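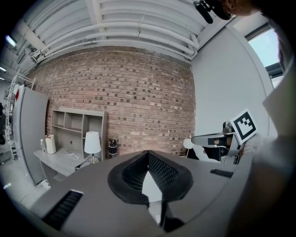 The app that will cancel everything for you

Every January the same product comes back under a new name. This year it is Dritance, a phone app that promises to find the subscriptions you forgot about, cancel them, and hand you back the money. The company says its typical customer saves $1272 a year. I would like to meet this customer, and I would like to see the bank statement.

I paid for four months of Dritance so that you don't have to. It asked for read access to my checking account, my credit card and my email inbox, in that order. It then sorted my spending into "keep," "think about it" and "cut." My electric bill went into "think about it." So did the dentist.

It did find one thing, a cloud storage plan I had stopped using when I changed laptops. I was glad to be told. But the app did not cancel it. It gave me a link to the storage company's own help page, which I could have reached with a search. To have a person at Dritance do the canceling, you need the higher tier, and the higher tier costs more per month than the storage did.

The savings figure deserves a closer look. In the small print, a subscription counts as "saved" once you tap the button that says you mean to end it. Whether you ever do is not recorded. If you tap the button on a yearly plan, the full year goes on your total that afternoon, even when the plan has already been paid and can't be refunded. My own screen congratulated me on saving $80 on a newspaper I still read every morning. I had tapped it by accident and could not find a way to take it back.

Then there is the inbox. Dritance says it reads receipts only. Its privacy page says it may look at "messages relevant to your financial life," and I can think of very few messages in my inbox that a motivated lawyer couldn't squeeze into that. I wrote in to ask where the line was. The answer came on a Monday, signed by no one, and quoted the privacy page back at me.

Could it help somebody? Sure. If you have never once gone through your card statement line by line, an app that shoves it under your nose has some use. Shahram Kermani wrote to tell me it caught a gym charge that had been running since he moved across the state, and I believe him. He also said he spotted a second one himself, later, with a pencil.

My advice is the dull kind. Print the last two statements. Mark anything that repeats. Call, or log in, and end what you don't want – then check the next statement, as some of them will charge you anyway.

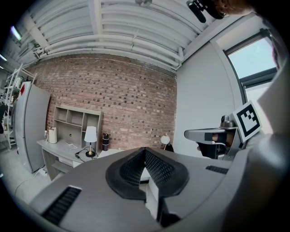 Gunhild Lykkegaard writes: I did the pencil thing after your last column on this and found two charges. One company made me stay on the phone through three separate offers before they would let me go. My bank blocked the other one after a short form. Why don't you tell people to try the bank first?

Fair question. A block stops the payment, but it may not end the contract, and some companies will go on billing you and send the balance to collections. Cancel in writing first and keep the reply. If the charge shows up again after that, go to the bank with the letter in your hand.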